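How to change the cabin air filter in a small SUV

When the air from your vents smells like an old basement, or the fan makes a lot of noise but gives little wind, the cabin filter is probably full. Many garages offer to change it during the yearly service and ask a good price for the work. You can do it yourself in the parking lot, and the only difficult part is bending into the passenger footwell.

I wrote these steps after changing the filter in my Omholm, a compact SUV with the filter behind the glove box. Many other cars use the same arrangement, but please check your owner's manual first. In some models the filter is under the hood, near the base of the windshield, and then this page will not help you much.

What you need

A new filter of the correct size. Measure the old one if you are not sure. Mine is 200 mm wide, and the shop first gave me one of 300 mm that fits the bigger model. It does not bend enough, so do not try.
A small flashlight, or a headlamp if you have one.
A vacuum cleaner with a narrow nozzle.
A Phillips screwdriver. Not every car needs it.
An old towel for your knees.

About the choice of filter: there are plain paper ones and ones with a carbon layer. The carbon type is better against exhaust smell when you stand in traffic. I buy the Ramik carbon filter, but I used a Landry paper one for two winters and had no complaint, except in the tunnel on my way to work.

Step 1. Prepare the car

Switch off the engine and take the key with you. If the fan can run after the engine is off, turn the fan knob to zero. Move the passenger seat all the way back and put the towel on the door sill.

Empty the glove box completely. I left some papers in it the first time, and when the box dropped they went under the seat and one of them behind the carpet.

Step 2. Lower the glove box

Open the glove box and look at its right side. There is usually a thin arm, called the damper, which makes the box open slowly. Slide the end of the arm off its pin. It should come with light force from the fingers.

Now press both side walls of the box inward at the same time. The 2 stoppers will pass the edge of the dashboard and the box will hang down. In cold weather the plastic is stiff, so warm up the cabin first if you do this in November like me.

Step 3. Take out the old filter

Behind the box you see a narrow cover with a clip at one end or at both ends. Press the clip and pull the cover toward you. Before you pull the filter, look for the arrow on its edge. It shows the direction of the air flow. Write it down or take a photo with your phone, it is easy to forget.

Pull slowly and keep the filter level. Leaves and dust lie on the top side, and if you tilt it, they fall into the fan. If this happens, you will hear them at the next start – a ticking sound which changes with the fan speed.

Step 4. Clean the housing

Put the nozzle into the slot and vacuum the bottom and the corners. Do not push it deep. Wipe the cover with a damp cloth and let it dry before you put it back.

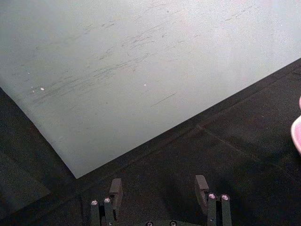

Do not spray any cleaner into the slot. The smell stays in the car for weeks, and the liquid can reach the fan motor.

Step 5. Put in the new filter

Hold the new filter with its arrow in the same direction as on the old one. Slide it in evenly. If it stops halfway, take it out and try again, because a folded filter lets the dust go around it. Close the cover until you hear the click.

Lift the glove box, press the sides in, and let the stoppers pass back. Connect the damper arm. Open and close the box a few times to be sure that it moves normally.

Step 6. Test

Start the engine and run the fan on every speed for one minute. A little dust in the beginning is normal. Whistling is not normal and means the cover is not closed well on one side.

How often to change it

The manual of my car says once per year. If you drive on gravel roads or park under trees, look at it every six months. I write the month on the filter's edge with a marker before I put it in.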